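23/01/2021

Cell 2, Prultville. Spent the day on the knob station and its simulated twin. The arm came back from Bermúdez with a new wrist bearing, so everything downstream of joint 5 had to be treated as unknown.

Checked the mechanical side first. Flange bolts torqued in a cross pattern, then marked with paint pen. One of the old marks did not line up with its bolt head, so I took that bolt out, cleaned the thread and put it back. Gripper remounted on the dowel pins. The fit is tight on one pin and has been since the cell was built. Cable loop at the wrist rerouted outside the hose clamp. It had been rubbing on the inside of the bend and the jacket was shiny there, though not worn through. Taped for now. Replacement cable is on the Clatdale order.

Zeroed the joints against the reference marks and ran the warm-up program for 21 minutes. Joint 5 current is lower than before the repair, as expected with a new bearing. Joint 6 unchanged. Saved both traces in the maintenance folder.

Tool center point next. The old values put the fingertips low on the approach, enough to scrape the pedestal cover. Redid the four-point routine, discarded the first result (I had jogged in the wrong frame for the last touch), repeated it and got an answer that agreed with the check pin. New values entered in the controller and in the simulator config. Last year these two files drifted apart and it took most of June to find out. Laurențiu Stoica has since added a comparison at startup that refuses to load if they differ. It refused once today. I had typed a comma for a decimal point.

Then the simulator. The hand camera offset there was still the one from the old bracket, so I entered the new one and reloaded the knob scene. The panel now comes in at a steep tilt in the wrist view. It looks wrong at first, but the camera roll in the config is correct and the upright view we were used to came from the old bracket. Left it alone.

Collision shapes: the two brackets at the base of the knob are now separate bodies. They used to be one block with the panel, and the planner treated the gap beside the knob as solid. With the split it finds an approach. Finger clearance is small on both sides - I would not run this at full speed on the hardware.

Set the knob joint limits to 0 and 180 degrees, with damping left at the previous value. Ran 29 turns in the simulator. Two ended with the fingers slipping off the pointer ridge near the upper limit. Both had the same grasp height, so I raised the minimum in the sampler and will repeat the batch before touching the real panel.

Open items: wrist cable, repeat batch, grease on joint 3 (Kukley grade, one tube left in the cabinet), relabel the e-stop box. Backup of the controller written to the shared drive at the end of the shift.
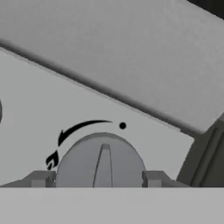 Domnica Olteanu

Knob scene in the simulator, pointer ridge upright, bracket bodies split. Dark ribbed part at the right looks to be the gripper.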